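Kitchen counter, March, started 11 in the morning

Kacper asked me to write this one up properly, because the last entry on the counter was four words and an arrow. So I have made tea and I'm going to take my time over it. The subject is the long stretch with the marble pattern, from the toaster oven along to the right, and the question is the same one we've had since winter: what earns its place against the tiles, and what ought to come forward where a person can get at it.

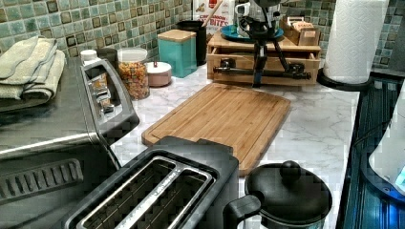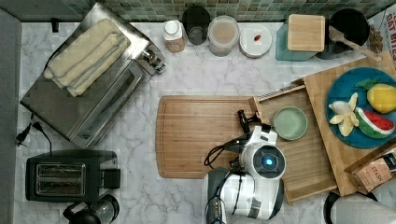 Wolfram Seidel

I'll begin with the toaster oven, as everybody does. It is the biggest thing we have up there and it decides where everything else goes. Set square to the wall it looks very neat, but the door comes down across the only clear bit of counter on that side, so I would like it kept at an angle. Kacper prefers it square (he likes a line, and I do understand, I like one too). We went back and forth on it over coffee and left it angled for now. The top has become the place for folded towels, and I'm of two minds about that. They're wonderfully handy there, and I reach for them without looking. But the top gets hot when the oven has been on for a while, and a towel is a towel. My proposal is that they move to a drawer whenever we bake, and that we put a note on the Linorov rail until it becomes habit.

Next, the row along the backsplash. The jars with white lids, the dark one, the teal canister with the wooden lid, then the black holder for the spoons and spatulas. I'm fond of this row! It took us ages to arrive at, and I think the teal against those small tiles is the nicest thing in the room. What I noticed while working at it is that the low things disappear behind the tall ones as soon as you step to the side, and the tall ones are the ones you use least. On my list for next time is to put the little pink container with the red knob at the very front of the row and see whether it annoys anyone.

The cereal is still at the back by the utensils. It's tall and light and it goes over if you pull a spatula out at a slant, as I have now done often enough to be embarrassed. Two possible cures: decant it (we have an empty Brinkmann canister, 2000 ml, in the tall cupboard) or turn the utensil holder so the long handles lean the other way. I'd try the second one first, it costs nothing.

The wooden drawer box with the teal plate and the silver machine on top is where Kacper and I properly disagree. He says it makes good use of height. I say that anything standing on a plate standing on a box is going to be lifted down every time somebody wants the drawer wiped out, and that somebody is usually me. The drawer itself I have no quarrel with, it's a good drawer. I measured the space under the cupboard and there is room for it to stay, so this is purely a matter of patience - mine, I suppose.

Then the boards. The one with the groove belongs in the middle, I'm quite settled on that, and the tray with the raised sides does well beside it for the green bowl. The large board is lovely but it wants more room than it gets. Laid at a diagonal it ends up overlapping the tray, and then the blue plate with the banana, the lemon and the watermelon slice is sitting on something that has an edge under it. I would like a full 300 mm clear to the right of the tray before that board comes out again. If we can't find it, we should use the smaller one from Clokau, which has been leaning behind the bin since we bought it.

Tea: the STASH box has wandered. It should go up by the kettle with the others. Same for the black two-slot toaster, which is fine where it is in the lower left but needs its cord wound and tucked, and I have a bag of Tralatmont clips for exactly this that I keep forgetting to bring in from the car.

Still to do:
Ask Kacper whether the carafe could live on the other side of the sink.
New felt feet for the drawer box, the old ones have flattened.
Wipe the grout behind the toaster oven, which means moving it, so do this before we argue about the angle again.
Copy the towel note into the binder, page 31, under the part on shelf liners.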